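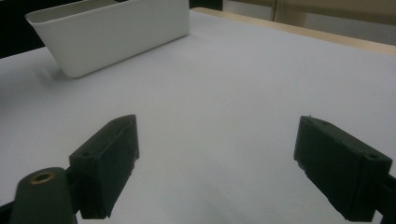

Reusing Food Containers in the Jerdale Dining Hall
Final project report
Prepared by Alžběta Ševčík and Teguh Wijaya

1. Purpose
This project examined whether students would return takeout containers if the dining hall charged a refundable deposit of $2. The trial ran during November at the main counter.

2. Method
The dining hall issued 300 plastic containers. Staff recorded each loan and return at closing time. Sekar Osman entered the records.

3. Results
Students made 713 loans. Of the containers issued, 171 were still in use when the trial closed. Most late returns came from the Trorley residence, where the nearest drop-off point closes at 6 p.m.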